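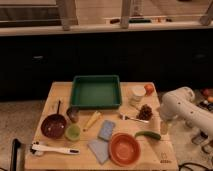 Figure 2. Tabletop with a green tray, an orange bowl and toy foods; a white robot arm at right.

4.2 Do sourcing labels tell us what they claim to tell us?

Most work on unnamed sources in political news begins by counting them. A coder reads a story, marks each claim that is tied to "a senior official" or "a person familiar with the talks," and adds up the marks. The total is then treated as a measure of how open a newsroom is with its readers. We used the same method in the first stage of this study, and we have come to doubt it.

Our sample came from the Fosden archive, which holds the politics pages and the evening web stories of the Grasurstead papers. We drew 80 stories from October, all of them on the state budget fight, and had each one read by two coders. The coders worked in Jomerel, a free text-marking program, with the source list that Claeys supplies to its newsroom clients. That list sorts sources into named, partly named and unnamed. It looks clean on the page. It was much less clean in use.

The trouble starts with the middle group. A "spokesman for the majority leader" has no name in the story, yet any reader who cares to can find out who holds that job. A "lawmaker who sits on the budget panel" could be any of a dozen people. The Claeys list puts both under "partly named." When we reported our first totals to colleagues, several took the large middle group as good news about the Grasurstead papers. We see no basis for that reading. The group mixes sources who could be held to their words with sources who could not, and a paper could move from one kind to the other without its score changing at all.

A second problem is the length of the claim. One unnamed aide may be quoted on the mood in a hallway, while another may supply the only figure in the story for the size of a tax cut. Each gets one mark. We tried weighting claims by the number of words they took up, and dropped the idea after a short trial. Hallway color runs long. The tax figure took half a sentence.

We also looked at what the stories said about why a name had been held back. Of the 80 stories, 40 had at least one unnamed source in the strict sense, and only 2 of those gave any reason beyond a stock phrase. "Was not authorized to speak publicly" appeared so often that our coders made a shortcut key for it. It is usually defended as a courtesy to the reader. We are not convinced that it does much for the reader. It says that the source broke a rule at work. It leaves out whether the source was in the room, what the source stood to gain, and whether the reporter had asked for a name and been refused or had offered cover before the question came up. In background talks with editors we were told that the last of these is common near deadline, though our data cannot show how common.

It could be objected that we are asking too much of a daily story. Reporters covering a budget fight have hours, sometimes less, and a paragraph on the motives of an aide would be cut by any sensible desk. We accept that. Our complaint is with researchers, ourselves included, who take the labels that come out of this hurried work and build trend lines on them. Two of the earlier studies reviewed in Section 2 report a fall in unnamed sourcing and credit new house rules for it. Neither checks whether the sources had simply been given longer descriptions. In our own sample, "an official" early in the month often became "an official in the leader's office who follows the tax talks" by the end of it. On the Claeys list that counts as progress. It may be. It may also be the same person, saying the same things, with more words around the missing name.

Nor should agreement between coders be taken as comfort. Our two coders agreed on most marks, and we could report a healthy score. They agreed because the list told them what to do with the hard cases. When we asked them to say, without the list, whether a reader could work out who was speaking, they split on many of the partly named sources, and talking it over did not bring them much closer. One had grown up reading the Grasurstead papers and could guess at people the other had never heard of. Any measure of openness has to settle which of these readers it has in mind, and the ones now in use leave the matter alone.

For the rest of the paper we therefore report the Claeys totals only in the appendix, where they can be compared with earlier work. The tests in Section 5 use a narrower measure: whether the central claim of a story rests on any person or document that a reader could go and check. It throws out a good deal of what the coders marked, and it is slower to apply. We make no claim that it solves the problem of the local reader described above.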